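Stallness Forum > Automation in Practice > Household and light workshop tasks

Thread: Clearing a table by machine: is the task within reach?

W_Shemweta (moderator), 09:14
Members are invited to comment on whether a single fixed arm may now be regarded as fit for clearing a kitchen table. The Lakstead reading group considered the matter in August and did not agree. Contributors are asked to confine themselves to the task and to leave the price of equipment to the separate thread.

mkbaek, 09:52
My position is that it may, within limits. Our section logged 2,840 attempts at lifting kitchen items with one arm, and 312 were recorded as failures. Most of those concerned thin rims and flat plates. Bottles gave very little trouble. An arrangement of the following kind is well within the ability of present equipment.

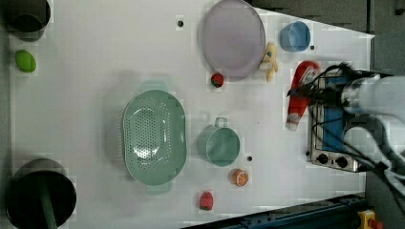 Table layout with toy food and plastic kitchenware; red squeeze bottle at the gripper.

Charvat_L, 10:20
I must disagree with the previous contributor. The bottle is the easiest article on that table. I should wish to know how the same gripper would deal with the plate, which offers it little more than a thin rim, or with the strawberry lying close against that rim. A person clearing up would take both without thought. Until a machine can do likewise, the word "clearing" ought not to be used.

I would add that toy fruit is a poor guide. A real strawberry bruises.

mkbaek, 10:41
The point about real fruit is accepted. The point about the plate is accepted in part. Plates accounted for a large share of our failures, but the remedy is a different fingertip and does not require a different machine.

HG_Choo, 11:30
Speaking for the workshop side at Triltstead: we have used a fixed arm for sorting fittings into trays over 1,521 working hours. It is slower than a trained member of staff and we have kept it. The parts arrive in a known order, however, and no kitchen can promise that. I would place the table task some way behind ours.

Charvat_L, 11:47
Mr Choo's remarks support my own. Order is supplied by people before the machine begins, and the labour of supplying it should be entered in the account.

tak.hy, 13:05
May I ask what is meant by a finished table? If the cup must go inside the colander and the food must be kept apart from the kitchenware, the arm has a good deal to decide before it moves. If everything may go into one tub, the task is far simpler. The Seok guidance note allows either reading, and I suspect that members are arguing about two separate tasks.

W_Shemweta (moderator), 13:22
Ms Tak's question is a proper one. For the purposes of this thread, a finished table shall mean food in one place and kitchenware in another, with nothing dropped. Contributors who rely on figures are requested to state which reading they were obtained under.

mkbaek, 13:40
Ours were obtained under the one-tub reading. I shall ask whether the section can repeat 5 of the layouts under the stricter one and will post the results in this thread.

Charvat_L, 13:58
I should be glad to see them. I maintain my objection in the meantime.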